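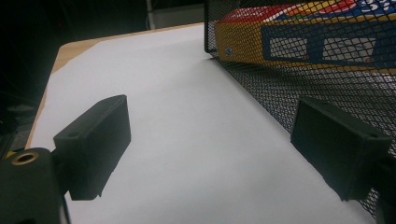 Mesh organizer or solid tray for the craft table?

pinecroft_64
Posted 25 Jun 2023
I'm redoing the table where I wrap parcels and cut labels. I cover the top with a big sheet of white paper when I work and swap it out when it gets grubby. The question is what to keep on it. Right now it's a black wire mesh organizer. I like it fine but I keep reading that mesh scratches wood and lets small stuff poke through. The other option is a solid tray from Molari, same footprint, costs more. Anyone used both?

dovetail187
I've had mesh on a pine desk for years. It does scratch, but only where the bottom rim has bare wire. Turn yours over and run a finger along it. If it's coated all the way around you're fine. If not, four felt dots and you're done.

The poking through is real with pencils and thin blades. Boxes and anything with a flat bottom sit in there with no trouble.

ottoline
Solid tray, no question. Mesh collects dust in every one of those little diamonds and you can't wipe it. I had to take mine outside and hose it off. Then it rusted at the welds.

dovetail187
It rusted because you hosed it. Dry paintbrush, two minutes, over the trash can.

ottoline
Two minutes every week adds up. A tray gets wiped when the table gets wiped.

sevenbins
What do you keep in it? That matters more than what it's made of. I keep boxed things in mesh because I can see what's in there from my chair. With my solid bin I end up lifting everything out to find the one box on the bottom.

pinecroft_64
Mostly boxed things. Labels, tape refills, a box of cards. Scissors and the bone folder live in a mug.

sevenbins
Then I'd stay with mesh and put the money into something else.

hartwell_b
Different angle. Why is it sitting on the paper at all? If you change the sheet often, you have to move the organizer every time. I cut my paper short and leave a bare strip at one end, and the organizer stays there. I use the Kolgate rolls and one cut does me 7 parcels or so before it's too marked up.

pinecroft_64
I tried that. My table isn't that long and I need the full width for the bigger boxes. I also like having the wood covered. The corners on this table are rounded, so the paper never lines up neatly anyway, but I leave a narrow strip showing on the side and it doesn't bother me.

hartwell_b
Fair enough. Tape the far edge down at least, or the sheet will slide when you pull the organizer toward you.

ottoline
Low-tack tape if you do. Regular tape took the finish off mine in two spots. I used the Clastis painter's kind after that and had no more trouble.

dovetail187
Agree with ottoline on the tape. Still don't agree on the tray.

pinecroft_64
Checked the bottom. It's coated except for one spot on the back rim. I'm going to put felt on it and keep it for now. If the dust gets to me I'll order the tray in the fall.

ottoline
Put the felt on all four corners, not only the bad one, or it'll rock.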